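How I Sort a Junk Drawer With Two Bins and a Clear Table

I've been putting off the kitchen junk drawer since July, and last weekend I finally dumped the whole thing out. It went so much better than the last time I tried (that time I bought a fancy divider set first and then had nothing that fit in it) that I figured I'd write down how I did it.

What you need

A table with nothing else on it. A deep plastic bin, a shallow basket, a trash bag, and a damp cloth. That's the whole list! I got my bins at the Arside outlet over in Kosbridge, but use whatever you have. A dishpan works. So does a shoebox, if you don't mind it tipping over.

Step 1: Clear the table completely

I mean completely — mail, salt shaker, all of it. I wipe mine down before I start, and I leave it bare apart from the bins. If there's already a pile on the table, your new pile will join it and you'll be sorting last week's coupons by lunchtime.

Step 2: Set up the bins before you touch the drawer

Deep one in the middle, shallow one to the right. If you're left-handed, flip that. The deep bin is for anything going back to another room, like batteries, screwdrivers, tape and the good scissors. The shallow basket is for things that really do live in the drawer. I like a shallow one for this because I can see when I'm keeping too much. Once stuff starts sliding over the rim, I go back through it.

Step 3: Work in handfuls

Don't empty the drawer onto the table. I know every video tells you to, and I used to do it too, and I always ended up eating dinner on the couch. Take a handful, sort it, take another one. Dead pens go straight in the trash bag. Mystery keys get a piece of masking tape with a date on it, and if I haven't figured them out in a year they go.

My drawer had a Motano flashlight I'd replaced twice, and almost 200 twist ties. I kept 2.

The setup on my table is nothing fancy:
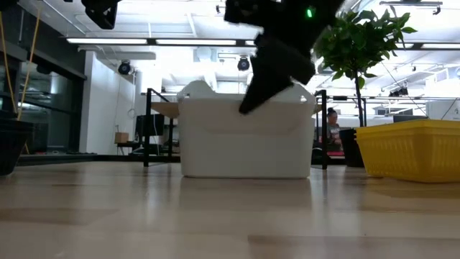
White bin for things that belong elsewhere, yellow basket for the keepers. The little potted tree stays behind the table.

Step 4: Walk the deep bin around the house

Pick it up by the cutout handles and do one loop, dropping things off as you go. Do it the same day. Mine once sat in the hallway for weeks and turned into a second junk drawer, only bigger and easier to trip on.

Step 5: Wipe, line, refill

Vacuum the crumbs out of the drawer and wipe it with the damp cloth. I cut a piece of leftover Yin shelf liner to fit, and then the things from the basket go back in, biggest first. Leave some empty space at the front — you'll want it the next time you come home with a pocketful of receipts and a spare button.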